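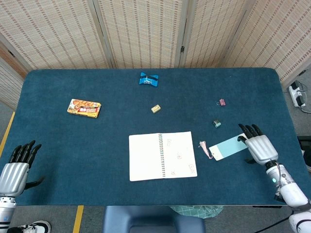
The Case for the Shared Table

Public libraries have spent the past decade reducing the space given to large tables. Single study booths, soft chairs and window counters have taken their place, and in many branches a visitor who wishes to spread out a map, sort family papers or work beside another person must now ask for a meeting room. The Devlow Library Association regards this as a mistake and asks those who plan new branches to think again.

The argument for the booth is well known. Readers ask for quiet, students ask for sockets, and a booth supplies both at a modest cost. The Association does not dispute any of this. It is concerned that the surveys on which such decisions rest are nearly always answered by people who come alone. Our own review of 46 branches found that only seven had asked groups what they needed. Where groups were asked, the request that came first was for a table at which six or more people could sit without booking.

The difference between a table that must be booked and one that may simply be used is greater than it appears on a floor plan. Booking requires a name, a purpose and a fixed hour. A grandparent helping two children with a school project rarely knows in advance how long the work will take. The same is true of a person who has brought in a box of letters and does not yet know what is in it. At the Gendell branch, where all the large tables were moved behind a booking desk, the local history group stopped meeting within four months. Its members still borrow books, but they no longer work together on the parish records, and the index they had begun remains unfinished.

There is also the matter of what people learn from sitting near strangers. A reader who sees a neighbour using the old street directories may ask where they are kept. Staff at Vokon report that many questions about the map collection begin in this way. Such exchanges are difficult to record and therefore seldom appear in the figures put before councils, which tend to favour loans and visits.

Noise is the objection most often raised, and it deserves a serious answer. A large table placed in the middle of a silent reading room will cause complaints. The same table near the entrance or beside the newspapers will cause very few. The older branches understood this well, and several had separate rooms for the purpose before those rooms were given over to storage.

The Association therefore recommends that every branch serving more than 500 regular readers keep at least one large table free of booking during all opening hours. Councils now preparing their plans for April are asked to include this provision before furniture orders are placed.

Olanrewaju Idahosa
For the Devlow Library Association
2022-03-24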